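8/17/21, open day at the Unley annex, notes on the navigation demo

Went with two from our group. The Cilura stand had a queue, so we started with the simulated household run, which Sandhu's team had on a projector with a second laptop for questions. Instruction following in a rendered apartment: the visitor picks an object and a room, the agent plans a path and drives there. No arm in this version, base motion only. Handouts said manipulation is planned for the December release.

Setup as given: discrete actions, forward step 25 cm, turns in fixed increments, episode ends at the stop call or at 900 steps. Policy takes color and depth from the onboard view. Map is built during the episode and dropped at reset. Our own setup keeps the map between episodes, so the success numbers can't be compared directly. Asked whether they had a run with a persistent map. They do, not published.

Start area has two tables on the wood floor and a carpeted room on the other side of the partition. Threshold handling was the part I wanted to look at. The floor material changes but the collision mesh is flat, so the planner sees no cost at the crossing. On our real base the carpet edge costs us heading error every time.
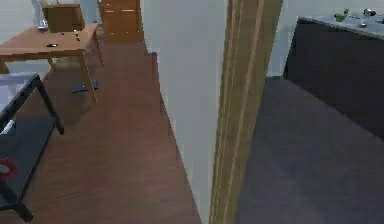
Agent view, wood floor left, carpet right of the door frame.

Visitors were allowed to type their own goals. Short ones parsed well. "Go to the counter in the next room" resolved to the right piece of furniture. Relative terms were weaker, and "behind" was read in the agent's frame when the visitor meant the room's. The presenter restated it and moved on. I would log those as failures.

Texture quality is low and the wall edges are stair-stepped. Presenter's position is that this keeps the frame rate up and does little harm to the policy. Plausible for navigation. I would not train a grasp detector on it. Depth is rendered separately and is clean, with noise added afterward from a table.

The doorway view is a fair test for the frontier selector: open dark floor, a counter corner close on the right, plain walls with little to match on. Odometry is perfect in their sim, so the lack of features never costs them anything. Ask for the slip model before we use any of this.

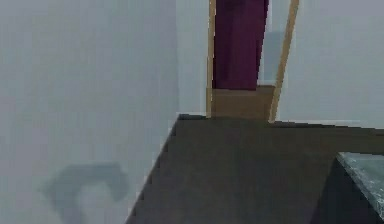 Soft furniture and clearance

The base is modeled as a cylinder. Clearance next to the sofa depends on which side it passes, and the inflation radius closes narrow gaps completely. One planner setting for the whole apartment. Linder's planner scales the radius with speed, and I think that is the better choice for tight rooms.

Cloth is a static mesh. The crumpled white one on the sofa is a valid search target but will not deform or move. Segmentation labels come straight from the simulator, so partly covered objects keep a perfect mask for whatever part is showing. Our detector loses most of those. Asked for a run with predicted masks and was told it takes 3 times as long per episode, which I can believe on that laptop.

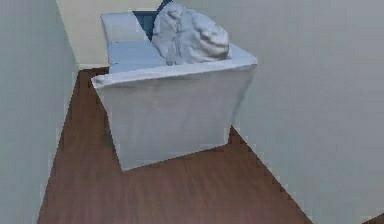
Sandhu, reading over this later, objected to the point about masks: the predicted-mask run was on the second laptop all afternoon and we could have asked to see it. Noted. I have requested the logs.

To do:
- get slip model and depth noise table
- rerun our 50 start poses with the map cleared at reset
- check radius scaling against Linder's defaults
- decide on carpet friction before the next sim build

Comments

Linder: The defaults changed in the last build. Check the config file, the manual is behind.

Cilura desk: Clearing the map will cost you more in the long corridors than in the rooms. Please post both numbers.

Unley annex, robotics workshop notebook. Internal use, ask before copying. Back to top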